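Plener Pop household tool set
Sold by Jedholm. Page revised 31 October 2024.

The Pop is a basic hand tool set in a black plastic case, intended for flat-pack assembly, picture hanging and minor repairs. It is stored flat in a drawer or on a shelf. Handles are finished in orange and black so that a tool left on a bench is easy to find.
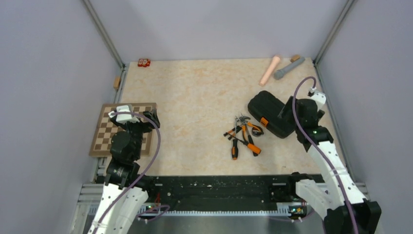
The screwdriver and pliers have two-color grips. The hammer is a light pattern with a metal head and an orange handle, suited to tacks and small nails – it should not be used on masonry fixings. Replacement tools are supplied singly under the Pokent spares code printed on the invoice.

Case
Black plastic with rounded edges and an orange latch at the front. Wipe with a damp cloth. Solvents will dull the surface. Do not stack more than 12 cases when storing in bulk.

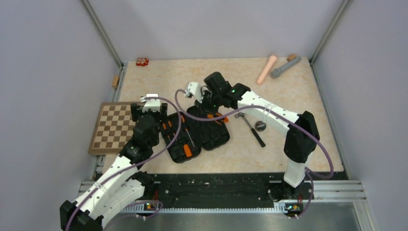 Plener Pop tool case, open, beside a chessboard.

Ordering
Minimum trade order: 30 sets
Pallet quantity: 400 sets
Orders over 1000 sets: price on request
Warranty: 12 months from delivery, hand tools and case

Worn grips are not covered. Returns must include all tools – incomplete sets are credited at the spares rate. Pallet orders placed in October ship from the Jedholm warehouse in a single delivery.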